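From: Maham Butt
To: small-arms list
Date: May 6, 2022
Subject: Re: Anyone tried the Rilach gripper kit?

Raghavendra Acharya wrote:
> Has anybody on here bought the Rilach two-finger kit yet? Villetti has
> it on their page with the plain fingers and I'm tempted, but the
> last gripper I got from them had a finger that wobbled after a month
> and I'm still a little sore about it. Mostly I want to pick small stuff
> out of a mess, not lift anything heavy. Also is the software any good
> or do I end up writing my own again?
> Raghavendra

Hi Raghavendra, hi all,

Yes! I've had one since March and I've been meaning to write it up, so thanks for the push. I paid for mine, no deal with Villetti or anybody else (they were slow to answer my email about shipping, if that helps you trust me).

Short version: I like it a lot for exactly the kind of picking you're talking about, and I'd skip the software. Longer version is in the numbered bits, because I know Daniyal will ask me about every one of them anyway.

1. Fingers. They're black and thick, the mounting is plain Phillips-head screws, and you can swap them without taking the whole hand off the arm. I retightened mine after the first week and then left them alone. No wobble so far. The matte finish is nice if you run a camera close to the hand like I do — my old shiny ones used to throw glare all over the place. They're chunky though, so think about how much room you have on each side of the thing you want to grab. I've been running it on little plastic blocks and matches and other junk-drawer stuff, with a shelf overhead to make it harder.

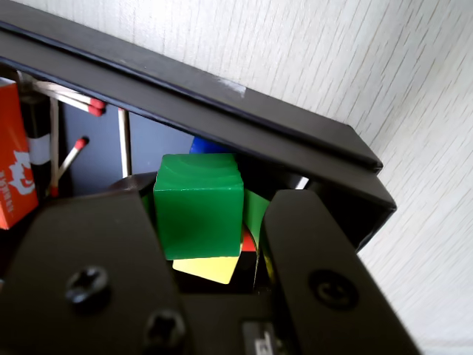
2. Grip. I did 100 tries on the blocks with the force at the factory setting and got 80 clean picks. Most of the misses were my own fault, coming in at a bad angle when two pieces were pressed up against each other. Matches are another story. It will get one if it's on its own, but in a pile it tends to want the whole family. Nurhan glued thin rubber to hers and says it helped with skinny things. I haven't gotten to that yet.

3. Software. Meh. The setup program found the gripper right away, I'll give it that, but it forgets the open width every time you unplug it, and the force slider jumps in big steps. I gave up and used the Orakzai driver that Wai-kit Yau posted here a while back. You have to change the port name in two places and after that it just runs. Wai-kit, if you're reading, the second one isn't in your notes!

4. Cable. Too short. If your arm is anything bigger than a desktop one, order the extension with the kit so you don't pay shipping twice like I did.

5. Compared to the Muller. I borrowed a Muller hand for roughly a month last year, so this is from memory. The Muller closes faster and it's quieter, and I'd take it in a heartbeat if somebody else was paying. For slow careful picking in tight spots I didn't miss it. The Rilach fingers stay nice and parallel when they close, and that mattered more to me than speed.

So would I buy it again? Yep, for small parts, with the extension cable and somebody else's driver. If you want to pick up coins or cards, I'd wait and see whether they come out with a thinner set of fingers. Villetti told me they're "looking at it" and I have no idea what that means.

Raghavendra, which arm are you putting it on? The adapter plate in my box had the older hole pattern and I had to drill mine. I can send you the drawing if yours needs it too.

Maham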